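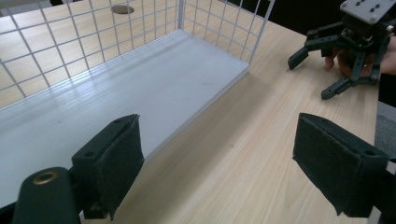

Chapter 5
Baskets, Racks, and the Things We Put in Them

I came to home organization by way of a very bad kitchen. It was my first apartment, I owned far too many bowls, and I had one deep cupboard that swallowed everything I put into it. A neighbor gave me a wire basket she was getting rid of, and I put it on the table and started filling it, mostly to get the bowls off the chairs (yes, the chairs!). By bedtime I could see everything I owned that held soup. I've been a basket person ever since.

In Chapter 4 we measured cupboards and drew up a floor plan of a working kitchen. Now we get to the part my students like best, where you handle actual stuff. We'll start with open storage, meaning anything you can see into without lifting a lid, and we'll leave bins and boxes for Chapter 6.

White wire mesh is what I'd like you to practice with first. You can see through the sides, it's light, and crumbs have very few places to hide. Check the floor of the basket, though. An open grid floor lets air in from below, but small feet and narrow bases tip on it. A basket with a flat, smooth floor panel keeps a cup upright and slides a stack of plates in nicely - and it wipes down in seconds. I keep both kinds at home and I still grab the flat one more often.

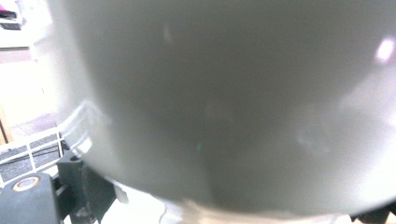
Text by Cristóvão Barreto
Classroom exercises by Si-woo Yook

Rounded things are the troublemakers of this chapter. Plates line up, books line up, and then along comes something with a big curved side and it wants a whole corner to itself. A bowl touches a straight wall at just one point, so there's always a wedge of air left over. You can fight the wedge or you can use it. I tuck dish towels in there, and Si-woo swears by lemons.

Pale, smooth pieces need a little extra thought. A matte surface can pick up marks from bare metal, and you'll notice them most under a bright overhead light, where every scuff shows up next to the glare. Fold a cloth over the top edge of the rack before you lower the piece in, and lower it with both hands. Please don't drop it the last inch. I can hear it from across the room!

You'll also see that I do all of this on a table first. Set the basket down on a clear stretch of tabletop, pack it, look at it from the front and from the side, then move it to its shelf. Packing inside a cupboard is hard on your back and you can't see what you're doing.

Words to know

Open storage: any holder without a lid or door.
Floor panel: the solid piece laid in the bottom of a wire basket.
Dead wedge: the gap between a curved side and a straight one.

Before you read on

Pick one basket or rack in your own home and empty it completely. Put back only what you've used since the start of December, heaviest pieces first. Write down whatever is left on the table and bring the list with you, as we'll need it for Exercise 2.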